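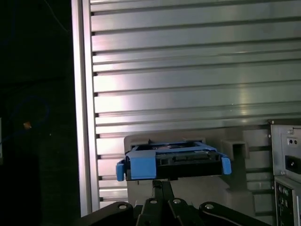

October 25, 2018

Tape transfers, Lapointe collection, continued. Writing this up while the second deck warms up, so forgive the handwriting when this gets typed (it'll be me typing it, so I'm forgiving myself in advance).

Good morning, bad afternoon. The dance band reels went through beautifully. I'd been dreading them, since the boxes smell like a cellar, but the tape itself is lovely stuff, no squeal and hardly any shedding. I cleaned the heads after every reel anyway and the swabs came off barely tan. Whoever recorded these knew what they were doing! There's a waltz on the Brutia reel with a clarinet player so close to the mic you can hear the pads closing, and I let it run twice for no good reason.

Azimuth was the time sink, as always. I'd been setting it by ear on the spoken announcements, summing to mono and tweaking until the esses came up bright, and that works fine on most of it. The Brutia reel has no announcements at all, only band, so I used the brushes on the snare. That took forever. Conall Moynihan came by with his coffee and said to try the applause instead, and of course the applause was right there at the end of every number, wide and hissy and perfect for the job. I would like it noted that he didn't even put the cup down. Back the screw off a quarter turn past where you think it should be, then come up to it slowly. I keep overshooting when I come from the other side.

Now the afternoon. The Munamov interviews are sticky. All of them, I think, though I only tried two before I lost my nerve. The first one squealed within a minute and left a brown stripe on the guide, and I stopped right there and wound it off by hand. DON'T play any more of these until they've been baked. I've put a yellow slip in each lid. If you find a lid with no slip, assume I forgot and don't play that one either.

Baking plan, for whoever is in first: the food dehydrator, not the oven in the kitchen (the oven swings all over the place, I put a thermometer in it once and got a fright). Take the tapes off the plastic spools and put them on the metal ones. Flip them at the halfway point. Then leave them alone to cool for as long as they were in. I know that's dull. In April I got impatient and threaded one up while it was still warm and I could hear the pitch wandering for the whole first side, and had to do it over.

Splices: the old adhesive has oozed on the Stostholm reel, and there are 11 splices in it, which I know exactly now that I've remade every one. The ooze had glued the neighboring layers together. A little dusting of talc helped, then wiping it all off again very carefully. One splice had been made with what I'd swear is ordinary office tape. It had gone the color of tea and was hard as a fingernail. No audio lost, I think — there's a bump at that spot but it sounds to me like the bump was always there, somebody stopping the machine to change over.

Levels. I've been leaving more headroom than I used to and I'm happier for it. The accordion solos jump out of nowhere. Nothing gets normalized on the raw transfers, please, and no noise reduction either, not even a gentle touch. If you want a prettied-up listening copy make it from a duplicate and say so in the file name.

Speaking of which, the naming is a mess again and it's partly my doing. I had been putting the side after the reel number, and Conall puts it before. Either is fine! But we have both, and the list sorts into nonsense. I vote for his way, it reads better out loud.

Still to do:
Order leader tape, we're down to the stub of the green.
Find out who "Aunt P." is on the Lapointe boxes. She's in the background on nearly everything, laughing.
Left channel crackle on deck two. It comes and goes when I lean on the bench, so I suspect the cable before the card.
Look at pinch roller 3, it has a shiny band I don't like.

Deck two is warm. One more dance reel and then home.

This site uses cookies to remember your reading preferences. Accept | Manage settings

Questions about the notebook? Write to the transfer room | © 2018 | Back to top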